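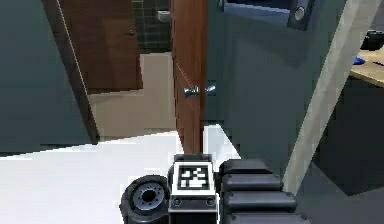
Kátia Arruda
Contributing writer, courts and policing

I went along to the open day at Rodesness police station in March, mostly to see whether they'd let the public anywhere near the custody suite. They did! We were taken round in groups of 22, and ours was led by a sergeant called Yavuz Kılıçarslan, who had a cold and a very dry sense of humour.

First stop was the control room (smaller than I'd pictured, lots of mugs), then down to the cells. There are seven of them, and a woman from Stemwood asked straight out how long people sit in there before they see a solicitor. He said it depends on the night, which got a few groans, but he did stay and talk her through the custody log.

The bit I'd really come for was stop and search. They had a board up showing 144 searches for the quarter, with no word on how many led to anything. I asked, and was told the figures go to the Harkusis panel first. Fine, but then why put up half of them?

Tea was in the canteen, and the queue was dreadful. I got home at about 2 with a leaflet, a pen and a form for requesting the rest of those numbers. It's filled in and goes off tomorrow.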